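September, 6.40 pm

Left gripper was losing width readings again at start-up. Pulled the housing and found the encoder cable pinched under the rear screw boss, insulation flattened but the conductors intact. Rerouted it along the inside wall and fixed it with a dab of silicone. Closed up, ran 100 open-close cycles by hand with the logger on. No dropouts. Will replace the cable anyway when the Butov order arrives.

Right gripper: fingers not closing on centre. Loosened both carriage screws, pushed the fingers against the 12 mm gauge block, retightened. Still a slight bias to one side, small enough to leave. The pad material from Fuleo is harder than the last lot and skates on smooth handles. It holds on anything with texture. Wrote the lot number on the bag.

Marker plates. The left one had a corner lifting. Cleaned off the old adhesive with isopropyl, which took longer than the cable did, and refitted it square to the plate edge. Detection was fine out to the far side of the table but dropped when the wrist rolled past 66 degrees. Same behaviour as before the refit, so I am treating it as geometry and leaving the adhesive alone.

Calibrated both cameras after lunch. First pass on the left gave a silly focal length. I had loaded the old board dimensions from the Lundel folder. Second pass was good. Deleted the old file so I can't do that a third time.

Head unit: strap re-tensioned, clock offset against the grippers checked and saved. Wrist strap moved one hole tighter. With it loose the gripper hangs off the fingers of whoever is holding it, and by mid-afternoon the wrist angles wander.

Exposure is still unresolved. With the tubes on there is banding at 1/800, gone at the slower setting, but then fast moves smear the marker edges. Tamošiūnaitė supplied the camera modules and their sheet lists an anti-flicker register. I wrote to it and read back zero. Possibly locked in this firmware. Emailed them.

To do: charge both packs overnight, label the chargers left and right, order M2 screws (I dropped two between the floorboards).

Pick-and-place checks are on the small wicker basket for now. The rim is a fair test of finger alignment, as it gives a little under the pads, and there is room to approach with the jaws wide open.

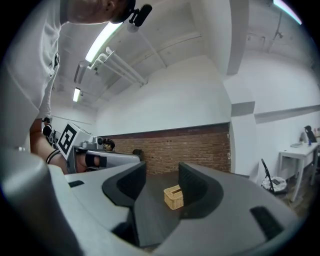
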